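Skip to comments (4) | 27 shares

The Garside Folding Table, After a Winter of Leaning on It

I did not set out to have opinions about tables. For most of my adult life a table was the thing under the mail. Then we moved to a house in Zadbridge with a dining room the size of a generous closet, and I became a person who reads the hinge section of product manuals.

The Garside is a drop-leaf table. It has a fixed strip down the middle, a leaf on each side, and a pair of legs that swing out to hold up each leaf. Folded, it stands against the wall and pretends to be a narrow sideboard. Open, it seats four adults who like each other or five who are related. It costs $600, and I paid that with my own money, which I mention so you understand the tone of what follows.

I had been using a Falel card table before this. The Falel was fine in the way a bus seat is fine. It had a vinyl top that held on to every ring of every glass, and one leg that locked only if you spoke to it firmly. When it finally went to the curb it was gone within the hour, and I hope whoever took it is patient.

Getting it into the house

The Garside comes in one box, and the box is a serious object. The delivery guy left it on the porch at 7 in the morning and was back in the truck before I found my shoes. The label says two people should lift it. I would say two people and a frank conversation beforehand about who is walking backward.

Inside, everything is wrapped in that thin gray foam that sheds on your sweater. The leaves are already hinged to the center strip. You attach the frame, the four fixed legs and the two swing gates, and you do it upside down on a blanket. The instructions recommend a blanket. They also show a smiling figure with no neck doing all of it alone, and I would like to know what he is taking for his back.

Garside says assembly takes 35 minutes. I took most of an afternoon, though that includes lunch and a stretch when I had the left gate on the right side and was blaming the drill holes. The gates are almost mirror images of each other. There is a tiny L and a tiny R stamped inside the hinge plate, where you will see them as soon as you have covered them up.

The hardware is better than I expected. The bolts go into metal sleeves instead of straight into wood, so you can take the legs off again for a move without chewing up the holes. The hex key is the usual little bent stick of misery. Use your own.

Does it wobble

This is what everybody wants to know about a drop-leaf, and it's what I wanted to know, and none of the reviews I read before buying would come out and say it. Yes, a bit, if you go looking for it.

With both leaves down it is solid. With both leaves up, the middle is solid and the outer edges have some give when you press hard on a corner. I don't mean soup-spilling give. I mean that if someone leans on an elbow while making a point, the person across from them will feel the point being made. The gates swing out to about the halfway mark of each leaf, so the corners are on their own. Sit your most emphatic relative in the middle.

One leaf up and one leaf down is how we use it most days, and it is a very good breakfast table like that. It doesn't tip. I put a cast iron pot on the raised leaf, then a second one, then my full weight on both hands, and it stayed where it was. The manual gives a limit of up to 300 pounds spread across the open table. I have no plan to check that and I'm not sure who would, unless they had a piano they were tired of.

Our floor slopes toward the kitchen, as do most of the marbles. The Garside has screw-in feet on the four fixed legs, and they sort this out nicely. The gate legs do not have screw-in feet. They have plain felt pads, and on our floor the gate leg on the downhill side hung in the air by the thickness of a coaster. I fixed it with a coaster. Then I cut the coaster to size, and now I tell people it's a shim.
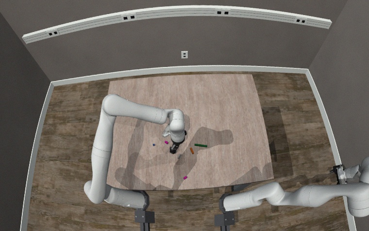 The top is oiled wood, and you should think about that before you buy it. Oiled wood looks wonderful. It feels like something you would want to rest your arms on, and it has none of that plastic shine you get on the cheaper ones. It also drinks. Red wine, coffee, the juice from a sliced beet: it will take a sample of each and keep it for reference. Garside supplies a small can of oil and a cloth, and tells you to treat the top twice a year. I did it once in the first week, out of guilt, and again in June, out of fear of what the first summer would do.

The oiling itself is pleasant. You wipe it on, wait, wipe it off, and the whole room smells like a hardware store run by monks. Most of the pale marks came out. A ring from a hot mug did not, and has been covered with a fruit bowl ever since. We have never eaten so much fruit.

If you want a top you can forget about, the Tristero Dropside is the obvious rival. A neighbor has one and I have eaten at it often enough to form a view. The Tristero has a sealed top that shrugs off everything, including a child with a marker. It is also lighter, and its leaves lock with a metal slider underneath, so there is no gate to swing around. On paper it wins. In the room, the slider makes a noise like a shopping cart hitting a curb, and the sealed top has a slight tackiness in warm weather, so that your forearm comes away with a small kissing sound. Some people won't mind this. I think about it at night.

Leg room

Poor, in places. The two gates mean two more legs when the table is open, and wherever you sit on the long sides there will be one near your knee. The ends are better. Tall guests have asked, politely, whether there was somewhere else they might be. I'm not tall and have bruised the same knee often enough that it now turns away by itself.

Chairs with arms do not fit under the open leaves. They clear the edge and then hit the apron, that strip of wood that runs along under the center section. Garside sells matching folding chairs that do fit, naturally. I sat on one in the showroom and it was like being held by someone who had somewhere to be.

Folding it away

The selling point is that it folds flat when you want the room back. And it does, quickly. Lift the leaf a touch, swing the gate in, lower the leaf. Do not let go of the leaf. There's no soft-close on it, and a wooden leaf dropping on its hinge makes a bang that will bring people from other parts of the house with a look of concern.

Will you really fold it, though? We did so nightly for a month. Then we did it for company, which was backward, as company was when we needed it open. Now one leaf stays up year round and the other goes up for holidays and tax season. I suspect most drop-leaf tables live this way. You pay for the option of having a room, and then you fill the table with mail.

Things I'd change: a felt pad or a bumper where the gate meets the frame, because there's already a shiny spot there. Screw-in feet on the gate legs. An L and an R that a human being could find. A slightly bigger can of oil.

Things I wouldn't touch: the hinges, which are quiet and don't pinch. The height, which is right for eating and also for typing. The rounded corners on the leaves, which I have walked into in the dark, at hip level, and lived.

Would I buy it again at $600? I'd wait for a sale, and then I'd forget to check for the sale, and I'd buy it at $600. If your floor is flat and your family sits still, you'll like it more than I do, and I like it quite a lot. If you have small children or a fondness for beets, get the Tristero and wear long sleeves.

Was this review helpful? 61 people said yes.

Sign up for our newsletter and get new home reviews by email. You can unsubscribe at any time.

4 comments

flatpackwidow
We've had ours two winters and the gate hinge started squeaking in the second. Candle wax fixed it. Agree on the knees.

mudroom_blues
Does the center strip work as a sideboard when it's folded, or is it too skinny for a lamp? Trying to decide between this and the Tristero.

porchlight44
@mudroom_blues A lamp fits, a lamp and a plant is pushing it. We keep the keys and a radio on ours.

oldgrain
You can get the mug ring out. Rub it with a little of the oil and very fine steel wool, go with the grain, then oil the whole top so it matches. Free the fruit.

We use cookies to remember your preferences. Accept | Manage settings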